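Sorting before you store: notes for the Brarkholm talk
2022-05-19

Slide 1. Opening
Say hello, thank Clovus for the room. The talk is on how small archives decide what goes in which box. Ask for a show of hands: who has a backlog they have never opened?

Slide 2. Where we started
The Rengifo papers came to us as 94 cartons with no list. Letters, receipts, seed catalogs, school reports, all mixed. We had 6 weeks of paid time and one long table. Explain that we did not read anything in the first week. We only looked at size and condition.

Slide 3. Two piles first
Pause here. Most people want to start with subject headings, and that is where we lost time on the Girkusine project. Pick one plain difference that anyone can see at a glance and sort by that. Bound or unbound works well. Subject comes later, when the piles are small enough to hold in your head. 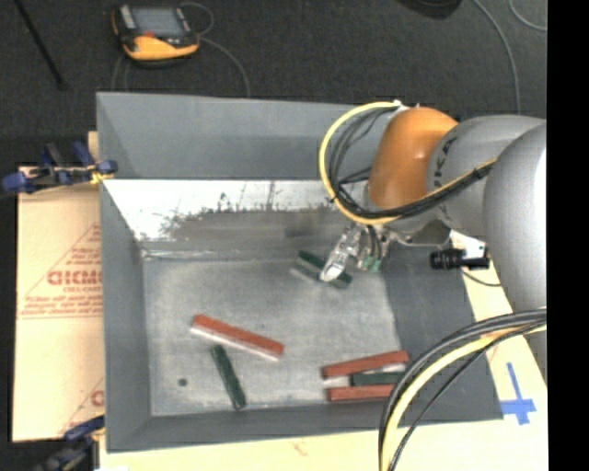 Slide 4. Red blocks and dark green blocks in a metal bin.

Slide 5. Boxes and labels
Pencil on the folder, printed label on the box. Show the sample label and pass it around. We wrote 403 folder titles and changed the date style halfway through, so we had to redo the early ones. Settle the date style before the first folder.

Slide 6. What we threw out
Duplicates, blank forms, empty envelopes with no postmark. Keep a written list of what leaves. Expect a question on family permission. Answer: get it in writing before the truck arrives.

Slide 7. Cost
Folders and boxes used 80 percent of the supply budget. Skip this one if time is short.

Slide 8. Questions
Leave the label slide up. Handouts are by the door.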